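Trirnden says its switch-off drive cut bills. The numbers are thin

CLINTHORPE, Tue 9 June — The power company Trirnden says its spring drive to get people to shut off idle electronics at the strip has been a success, and it wants the town to help pay for a second round in the fall. Going by the short report it put out this morning, the town may want to hold on to its money for now.

The drive was called Muren. It asked homes in Clinthorpe and neighboring Mersha to put the TV, the game box, the printer and the phone chargers on one power strip and flip the switch before bed. The goal was 3,000 homes. The report says 327 signed up and stuck with it to the end. It does not say how many signed up and quit, and a company spokesman could not give the number when asked.

Trirnden puts the savings at $70 a year for a household. That figure is on the front page of the report in large green type. What the report has to back it up is six weeks of meter readings, multiplied out to a full year.

The six weeks ran from the tail end of the heating season into warm weather. Power use drops in Clinthorpe every spring, with or without a pledge card on the fridge. A fair test would set the Muren homes next to homes on the same streets that did nothing, over the same weeks. Trirnden has those meter readings for every customer it bills. The report doesn't use them.

Torbjørn Engebretsen, who speaks for the company, said the spring drop had been "taken into account." Asked how, he said the method would be laid out in a longer paper. He did not have a date for it.

There is also the matter of who joined. People who sign up to save power tend to be people who were already trying. Several pages of the report are given over to comments from happy customers, and a good many of them mention other things they did this spring: a new fridge, a line for drying clothes, a thermostat turned down. All good ideas, and all of them show up on the meter. The report gives the power strips the credit for the whole drop.

None of this means that idle electronics are free to run. An old TV box can draw a fair bit of power while it does nothing, and a person with a closet full of old gear may well see the difference. Newer phone chargers draw very little when no phone is on them, and somebody who owns a laptop and a lamp is going to be let down by the end of the year. The pledge card made no such distinction. It promised the same savings to everyone.

Then there is the cost. Each home that joined got a free strip, a sticker and a mailed guide. The report leaves out what that came to. Trirnden wants the town to pay half of the next round, and the letter it sent to town hall asks for an answer by the end of June without naming a total — it says only that the sum would be "modest." Mersha got the same letter and has not replied.

The company has a stake in how this comes out. It is up for a rate review, and programs like Muren count in its favor when the state looks at how well it serves its customers. That is no reason to throw out the results. It's a good reason to ask for the raw readings before voting on anything, and so far the town has not asked.

The fall round, if it goes ahead, would use the same card, the same guide and the same $70 figure.

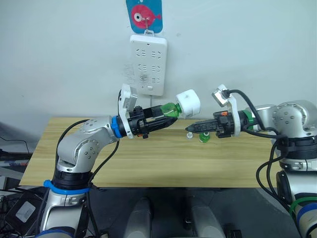
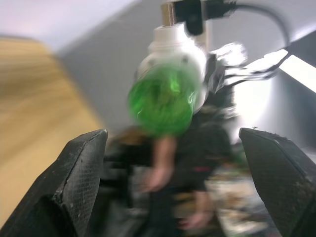
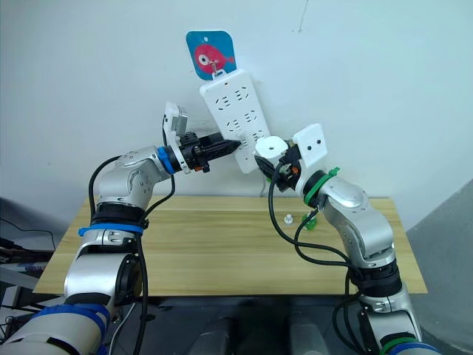
Last picture: a white power strip on the wall, with a table below.

Botond Kelemen wrote in to say that his household was one of the 327 and that his bill did go down, by less than he had hoped, but that his son moved out in the second week and took the game box with him. He had told Trirnden this on the exit form. He would like to know whether his readings were left in, and he'd sooner the town put its half toward fixing up drafty windows on the rental blocks.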